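Writing down the rules for our backpack cell

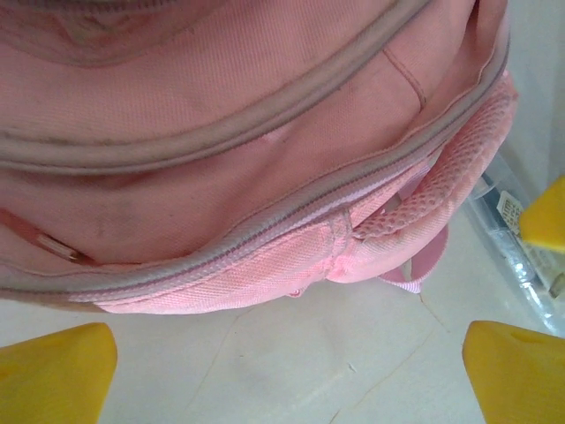

We finally have a written set of rules for handling soft goods, and it took longer to agree on than the gripper did. For most of the past year the rules lived in people's heads. One operator would square a bag to the table before starting, another would drop it wherever it landed, and both thought they were following the procedure. Rigid parts let you get away with that. A backpack doesn't. On a pink one like this, the main zipper runs in a long curve around the body, the side panel slumps outward, and the shoulder strap has a loop of webbing hanging out onto the table. Every one of those is something a finger can catch on, and each needed a line in the document.

The document is called Kiltau, after the bench where we started it. It's 12 pages. The first draft was 55, and people stopped reading it well before the end. What follows is the part I think is useful to other shops doing this kind of work.

Straps and loops come first. Before any motion toward the bag, the operator has to say where each strap is and whether it has an open loop. If a loop is open and within reach of the planned path, the approach changes or the bag gets turned. We don't allow "it'll probably clear." Of the 199 stops we logged before the rules went in, straps and webbing were the biggest single group. I had expected zippers to be the problem.

Zippers come next. The fingers may press on a closed zipper but may not drag along it. Dragging pulls on the stitching next to the tape, and on a worn bag that stitching is already wavy. If the task is to open the zipper, the pull has to be found and held. Prying at the teeth is a fail even if the bag opens.

Then there is the table. Anything next to the bag is treated as part of the job. A clear plastic case is the one I worry about most, because glare off the plastic can hide where its edge is, and a fingertip can end up over it while everyone is watching the bag. The rule says any clear item within a hand's width gets named before the start. It can stay there. It just has to be named.

Bags with dirt or stains are allowed and should not be cleaned first. We argued over this one for a good while. Gisside, who supply our sorting tables, wanted clean samples so their surfaces would stay clean. I understand that, but the bags our customers send are used bags. We wipe the table between runs and leave the bag alone.

Speed near fabric is capped at 60 millimeters a second once the fingers are inside the bag's outline. Outside it, the normal cell limit applies. A few people wanted a higher number for pressing moves and a lower one for pinching. We tried two numbers and they got mixed up within a week, so now there is one.

The section on stopping is short. Anyone can stop a run, for any reason, and doesn't have to fill in the reason until the end of the shift. We used to ask for it right away. People stopped less often when they had to type something with others waiting on them.

Vanhove, the other shop in our building, has borrowed the strap rule and the stop rule and left out the rest. They mostly handle folded clothing, so that makes sense to me. Plulance asked for the whole thing and sent back notes. Their best one was that we never said what to do when a bag slides. We've added a line: stop, back the fingers straight out, and start the placement check over.

Still open is what counts as damage on a bag that already has some. We take a set of close photos at the start and the end, but two people comparing a crease in soft fabric will disagree. I'd like a rule for it by February. For now the shift lead decides and writes one sentence on why.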